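Misaki Higuchi
July 12, 2023

ok thread on laundry robots because three of you sent me the same Rorance clip. yes I watched it. yes the shirt got folded. no I am not clearing out the closet for one yet

1/ the clip is sped up. look at the clock on the wall behind it. one T-shirt, already flat, already facing the right way. my laundry has never once come out of the dryer like that

2/ flat is the easy part. picking up is the hard part. cloth has no shape till you grab it, then it has a new one, then you let go and it has another

3/ a cup is a cup from every side. a pair of pants in a heap — where's the waist? which leg is inside out? you do this with your fingers while thinking about dinner

4/ and two jaws is not fingers. you feel one layer slide over another. most grippers just know open and closed. grab two layers when you wanted one and the whole fold is wrong from there
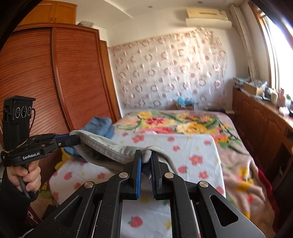

two grippers, one waistband. still a hand on the left one

5/ so who's doing the thinking when a person holds the gripper? the person. fine by me, that's how you find out if the jaws can even do the job. just don't call it a laundry robot

6/ shop floor is a diffrent story. Sternar has arms moving boxes all night, 1,000 a shift, barely a hiccup. same box, same spot, same light. I visited in February and it was kind of boring, which I mean as praise

7/ then they tried the same arm on returned clothes. 300 items on the first day, a human had to step in on most of them. sleeves. it was always sleeves

8/ someone asked about the Brallero one. $900 and it only does towels. towels!! rectangles! still sort of tempted

9/ chores I'd hand over today: vacuuming, mopping if the floor's clear, moving bins from A to B. chores I would not: fitted sheets, socks, anything with a drawstring, my good sweater

10/ Cheng people say two years for a full basket, washed to folded. they said 2 years last time I asked too. will ask agian

11/ replies are open if you own one of the towel things. want to know how it does with a damp one. going to go fold my own stuff now, it's been on the chair since yesterday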